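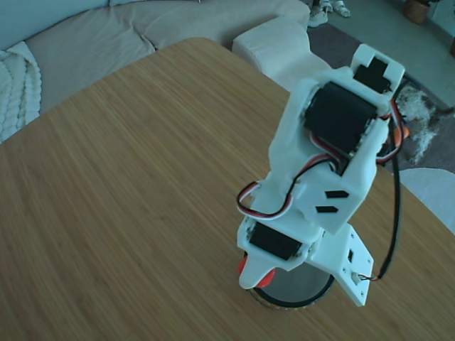

According to one owner of the first series, the Riris is slow to turn on a flat run and only wakes up once the snow is soft and the slope is steep enough to carry some speed. Most written accounts of the ski agree on the first point and differ on the second.

The Riris is a touring ski made by Yalçınkaya, a small workshop in the valley town of Tumo. It was designed for long days on mixed ground, with climbing skins fitted for the way up and removed for the descent. It has been built in three series, the third of which remains in production.

Name

The ski takes its name from the Riris, the stream that runs below the workshop. The name is printed on the tail in small capitals. Early pairs carried it on the tip as well, but this was dropped when the tip notch was enlarged.

Construction

The core is made of poplar with two strips of ash running under the binding area. Glass fibre is laid above and below the core, and the base is sintered. The sidewalls are upright beneath the boot and taper towards both ends. The first series had a full-length steel edge in one piece; later series use the same edge but stop it short of the tail.

The ski is 67 mm wide at the waist in its narrow form, which is unusual for a current touring model. A wider form was added with the second series and has outsold the narrow one in every season. Both have a raised tip, a small amount of camber underfoot and a nearly flat tail.

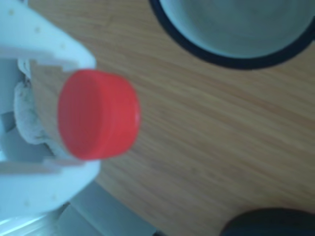 Skins are held at the front by a wire loop and at the back by a clip that hooks over a notch in the tail. The clip was the weak point of the first series, as it could work loose when the tail was pushed into hard snow. From the second series onward it closes over a moulded plug. The plug is shaped much like the red bottle cap, with a flat round top and a curved side wall, and it can be prised out by hand when it needs replacing. The plugs are sold in pairs and fit both widths. Owners of first series skis can have the notch recut at the workshop.

Series

First series — 412 pairs, narrow form only, in lengths from 162 to 184 cm. The topsheet was plain grey.

Second series — 1,101 pairs in both widths. The glass fibre was made lighter towards the tip, and the sidewalls were thickened after reports of cracking near the heel piece.

Third series — in production. The core is unchanged. The radius is slightly shorter, and the shortest length has been withdrawn. 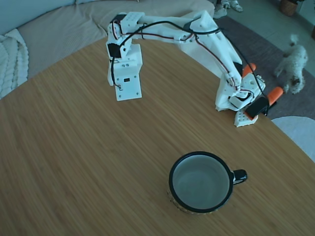
White robot arm on a round wooden table.

Use

The Riris is sold without bindings. The maker recommends a mounting point 25 mm behind the centre line for the narrow form and on the line for the wide one. Skiers who use it mainly on groomed runs tend to mount it further forward, and some shops do this by default.

It is common on the Pornunon traverse, a marked route of two days between Tumo and the upper pass, where the light tips are an advantage on the many kick turns. The route is usually open by March. On icy ground the narrow form holds an edge well, while the wide one is reported to chatter at speed.
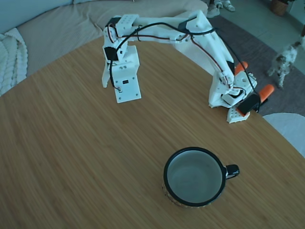

Care

Bases are supplied with a factory wax that should be scraped off and replaced before the first outing. The edges are set at one degree on the base and two on the side. Skins should be folded glue to glue and kept out of direct heat. Skis stored over the summer are best left with a thick coat of wax and the brakes or straps undone.

See also

Climbing skin
Kick turn
Pornunon traverse

Page last edited 26/08/2026 | Contact | Copyright and reuse | Back to top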